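I've been putting off writing this one for weeks, mostly because I know a few people at work will read it and sigh. But here goes: I think we should stop treating simulated success rates as results. They're useful, I make them for a living, and I'd be sad if they went away. I just don't think a number that comes out of a simulator should ever be the headline of a paper, and I've got my own numbers to be embarrassed about.

Some background, quickly. I work on two-armed assembly in simulation, in a setup we call Sturex. It's a table, two black arms, a wall, a floor and a pile of parts, and the arms have to do fiddly little jobs with the parts. The policy that drives them is called Cudex. It learns from demonstrations and then we let it loose on layouts it hasn't met, thousands of times over if we like, because the electricity is the only thing that gets tired. (The electricity and me.)

Back in March we had a good week. We ran 957 episodes overnight on the frame task, with the parts shuffled each time, and on Thursday morning the score was so much better than the last one that I made everybody a cup of tea.
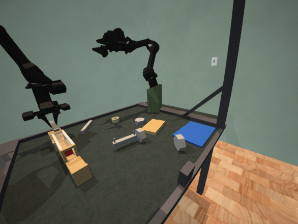
*Sturex, frame task. Left gripper at the far end of the frame, right arm waiting.*

I still like looking at these renders. You get the parquet, the shadows, even a little plate on the wall, and it's very easy to forget that none of it has ever had a fingerprint on it. I think that's half the problem! Ten years ago a simulated arm was a stack of grey sausages on a chequered floor and you'd never have confused it with a lab. Now the pictures look like somewhere you could put your coat down, and we start talking about them as though we'd been there. "The arm dropped the part." Well, a contact solver decided that two meshes had parted company. I say it too, all the time.

So, back to the good week. After the tea I did something I should have done first, and changed the friction. Only the friction, and only a bit, well inside the range you'd get from swapping one batch of plastic for another. I ran 100 episodes. The score fell off a cliff. I put the friction back and it climbed up again, so it wasn't bad luck.

What Cudex had learned, as far as I could work out from a very long afternoon of watching replays, was a sort of sideways shuffle where the part gets nudged along by the edge of a finger. In our simulator that nudge is lovely and repeatable. I can't imagine it being repeatable anywhere else. The policy had found the one habit that paid off in a world with exactly our numbers in it, and it had found it very thoroughly.

Here's where a colleague would normally say "but you should have randomised the friction", and yes, we do now. It helped. It also made the headline number go down, and I want to be frank about how that felt, which was rotten. There's a draft with the nice figure in it and a draft with the worse figure in it, and the second one is the better piece of work by miles, and I know which of them a tired reviewer would rather read.

I don't blame the reviewers much, mind you. If all you're given is a table with one column in bold, you look at the bold column.

The other thing I'd like us to be more open about is the choice of viewpoint. We render from several places, including right between the fingers of a gripper, and the policy sees a very different world depending on which ones you feed it.
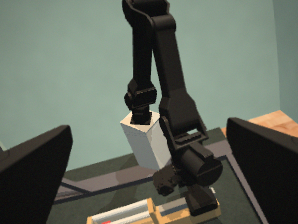

*Looking out between two gripper fingers, with the other arm on the white box.*

From in there you lose nearly everything except what's straight ahead. The fingers fill up both sides and the table is a tilted wedge somewhere underneath. You'd think that was a handicap, and for finding things it is, but for the last little bit of a grasp it's marvellous. When I took that view away, Cudex got worse at closing on parts. When I took the wide views away instead, it got worse at knowing which part to go for, and it would set off in completely the wrong direction with tremendous confidence.

None of that showed up in the overall score in a way anyone could have read. I had to go and split the failures by hand into 6 piles, with a notebook, like a Victorian sorting beetles. One pile was "missed it by a whisker", another was "went for the wrong thing", and the one I'd been dreading was "succeeded, but only by the simulator's definition". That last pile had episodes in it where the checker was happy and I wasn't. A part leaning on the thing it was meant to be slotted into, that sort of business. The checker had a tolerance and the part was inside the tolerance. Job done, tick, next please.

I showed the piles to the group and we had a proper row about whether the leaning ones should count. I said no. I was outvoted at first, then I played three of them on the big screen and got my way.

Clutter is worth a grumble as well. Our early tests had almost nothing on the table apart from the part that mattered, and the scores were glorious. These days we leave the lot out: hexagons, slabs, the ring, the bars, the blue panel, whether the task needs them or not.

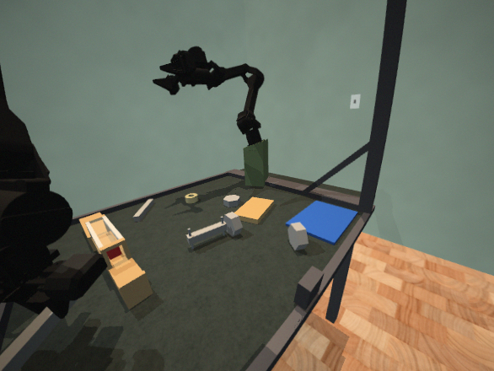

## What I'd like to see instead

I'm not after anything grand. I don't want a new benchmark, goodness knows, we've got enough of those and I haven't finished installing the last one. I'd like a habit.

If you report a score from a simulator, report how far it drops when you wobble something the policy shouldn't care about. Pick the friction, or the lighting, or the mass of the parts, and show me the drop right beside the score in the same size of type. There's a tool called Vasiliu that will do the wobbling for you overnight, and it's fairly painless once you've got it to stop complaining about your mesh files. A policy that gets a middling number and barely moves is far more interesting to me than one that gets a terrific number and collapses if you breathe on it.

Then put some failures in. Proper ones, with stills, in the body of the paper and not on page nineteen of the appendix. I learned more from that notebook than from any curve I've plotted this year.

And please tell us how success was decided. I've read papers where I couldn't find out whether "inserted" meant fully home or within a thumb's width, and the authors presumably knew, they just didn't think it was worth a sentence. It's worth a sentence!

People do push back on this, and some of the pushback is fair. The strongest version goes like this: simulation is for comparing methods, so it doesn't matter if the world is a bit wrong, as long as it's wrong in the same way for everybody. I used to believe that. The trouble is that the wrongness isn't neutral. My sideways shuffle was a gift to any method greedy enough to find it, and a more cautious method would have come out looking worse on the very same table. We compared 2 versions of Cudex before and after I randomised the friction, and they swapped places. The one we'd been about to throw away was the better one.

That was what tipped me over, really. I could live with numbers that were all too high by the same amount. I can't live with the order being wrong, because the order is what we use to decide what to work on next.

The other objection is money, and I've got more sympathy there. Real arms cost a lot, they break, and somebody has to reset the table by hand after every go. A small lab with one decent graphics card can do good work in simulation and I'd hate to shut that door. But wobbling the friction costs an extra night of computing. It doesn't need a single bolt.

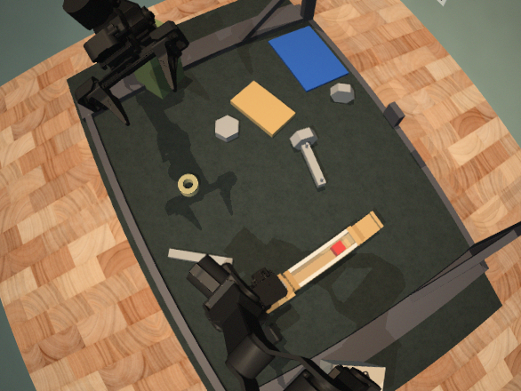 ## Where we've got to

We've rewritten the draft with the worse number. It's going into a toolkit we're calling Sterkon, along with the failure piles, the stricter checker and the settings for every wobble, so that anyone who fancies it can knock our score down further. I expect someone will manage it by teatime.

I'm still fond of the shuffle, by the way. I've kept one replay of it on my desktop and I watch it sometimes when a run is taking ages. If you've got a policy with a similar bad habit, I'd love to see it, so do write in.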